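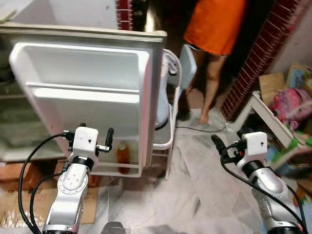

Flotdale Records: Mail Order and Downloads Help

Ticket subject: Album download stops after track 5, and the last two songs run together
Opened by: Arne Buschmann
Opened: 11 July 2019
Handled by: Ningsih Liem
Status: Closed

Arne Buschmann wrote:

Hello Flotdale folks,

First of all, thank you for putting this record out. I have been following Brilik since the split tape with Filach, and when I heard they were finally doing a full album I ordered the double LP the same evening, which my wife will tell you is very unlike me because I normally spend a week reading reviews before I buy a pair of socks.

The vinyl came through fine and sounds enormous. My trouble is with the download that comes with it. I typed in the code from the little card, got the zip file, and opened it up on my desktop computer. Tracks 1 to 5 play with no problem. Track 6 will not play at all. Then tracks 7 and 8 do play, but the last 20 seconds or so of track 7 are missing and it jumps straight into the drums at the start of 8. On the record there is that long stretch of feedback between them, and I would very much like to have it, as it's my favorite part of side D.

I tried downloading it a second time and the site told me my code had already been used. So now I am stuck with what I have. I picked the FLAC version, if that matters.

No great hurry, I do have the record to listen to. But I drive a lot for work and was hoping to have it in the car.

All the best,
Arne

Ningsih Liem replied:

Hi Arne,

Thanks so much for writing, and for such a clear account of what you're hearing! Half the messages I get just say "it doesn't work," so I'm very grateful to have track numbers to go on. I'm so glad the records got to you safely, too. We changed the mailers for this one and I've been nervous about the corners.

I've reset your code, so it will let you download again. You don't need to type anything different, just the same code from the same card. It's now good for several more tries.

Before you do that, could you look at a couple of things for me?

1. How big is the zip file you have? Right-click on it and choose Properties (or Get Info on a Mac), and send me the number exactly as it shows.

2. Which program did you use to open the zip, and which one are you playing the songs in?

3. Does track 6 give you an error message, or does it just sit there?

My first guess is that the download got cut short somewhere along the way. I say that with some caution, though, because a zip that stops early will usually refuse to open at all, and yours opened and gave you all eight songs. So let's see.

Warmly,
Ningsih

Arne Buschmann wrote:

Hello Ningsih,

The corners are perfect, you can stop being nervous.

I downloaded it again before I had read your message all the way down, sorry about that, I got excited when I saw the code was working. But I kept the first one, so I could compare them. Both files are the same size down to the last digit. I have attached a text file with the numbers, because I do not trust myself to copy them out.

I opened it with the program that came with the computer, nothing fancy. For playing I use an old music player that I have had for years and that I am fond of. It has a skin that looks like a cassette deck. Track 6 gives me a message that says "unsupported format." Track 7 gives no message, it only ends too soon.

I also put the files on a stick and tried them in the car. There, track 6 is skipped, and track 7 does the same thing as at home.

I hope this helps. I am listening to side B while I write this.

Arne

Ningsih Liem replied:

Hi Arne,

That helps a lot, and no need to be sorry, I would have done the same. Keeping the first file was a great idea.

If both downloads are exactly the same size then I don't believe your connection has anything to do with it, and I'm afraid that points back at us. I downloaded the FLAC set myself with a test code this morning and tried it on the office computer, where all eight tracks played. So for a few minutes I thought I was going to have to write you a rather unhelpful message! But then I looked at the details of each file one at a time, and track 6 isn't like the others. The rest are 16-bit files, and track 6 is a 24-bit file at a much higher sample rate. My player here doesn't mind that. Older ones, and plenty of car stereos, mind it very much.

What I think happened is that when we loaded the album, the studio master for track 6 went up in place of the finished release version. The song is the same, same mix and everything, just in a format that a lot of equipment can't read.

Track 7 I haven't got to the bottom of yet. It does end early on my copy as well, so you aren't imagining things. I've written to McGrath, who did the mastering, to ask for the whole set again from scratch. They're usually quick, but there's a festival going on and the band are all at it, so please bear with me a little.

In the meantime, if you'd like something for the car, the MP3 version on the same page has a track 6 that ought to play for you. I should warn you that track 7 is short there too.

Ningsih

Arne Buschmann wrote:

Thank you, the MP3 of track 6 plays in the car. I listened to it three times on the way to a customer and arrived in a very good mood. I will wait for the rest.

A small thing while we are waiting, and you can ignore this if you are busy. On the back of the sleeve track 4 is listed before track 3. Is that on purpose? The labels on the records themselves have it the other way around, and so do the files.

Arne

Ningsih Liem replied:

Oh, you have a good eye. No, that's a printing mistake, and I'm sorry to say it's on all 2,000 sleeves. The band switched those two songs late on and the sleeve had already gone to print. The labels and the download are right. The bass player says it gives people something to talk about, and I have decided to agree with him.

Still waiting on McGrath. I'll write as soon as I have something.

Ningsih

Ningsih Liem replied:

Hi Arne,

Good news at last! New files came in last night and I've been through every one of them with headphones on, start to finish, which was no hardship at all.

So, about track 7. The feedback at the end was never missing from the mastering. For the LP it was cut as one long piece with track 8, and when the songs were split up for the download, the marker was put in at the wrong place and the end of 7 was trimmed off as though it were silence. It gets very quiet in there before the drums come in, so I can see how it happened. In the new version the whole stretch belongs to track 7, and it runs right up to the first hit of track 8 with nothing lost.

Track 6 is now 16-bit like the rest.

To get the new set:

Go to the download page and type in your code, the same one as before.
Pick FLAC or MP3, whichever you like. You can come back for the other one.
Delete the old folder, or move it somewhere else, before you open the new zip. Some computers will keep the old files if the names match, and then it looks as if nothing has changed.
If your music player keeps a library, have it scan the folder again so it picks up the new length for track 7.

If there's a tiny click between 7 and 8, that will be the player and not the file. Look in the settings for something called gapless playback and turn it on. I don't know if your cassette deck player has it, but it's worth a look.

I've also written to the other 25 people who had used their FLAC codes by the time I swapped the files, so they can fetch the new ones too. You were the only one who wrote in about it. I've put a Filach patch in the mail to you as a thank-you, and I hope you have a jacket with some room on it.

Ningsih

Arne Buschmann wrote:

Dear Ningsih,

Everything works. Track 6 plays in the old player and in the car, and track 7 has its ending back. There was a small gap before 8 at first, and then I found the gapless setting, hidden under "Output" where I had never once looked in all these years. Now it goes straight through, just like on the record.

The car stereo still makes a very short pause there, but the car stereo is what it is.

The jacket has room on the left sleeve, just under the shoulder. Please pass on my greetings to the band, and tell the bass player that I did talk about it.

Arne

Ningsih Liem replied:

Wonderful! I'll pass all of that along. I'm closing this one now, but if anything else turns up just reply here and it will open again by itself.

Note added on closing: replacement FLAC and MP3 sets are live for all codes. Track 6 corrected to 16-bit, track 7 ending restored. Sleeve order of tracks 3 and 4 to be fixed if there is a second pressing. N.L.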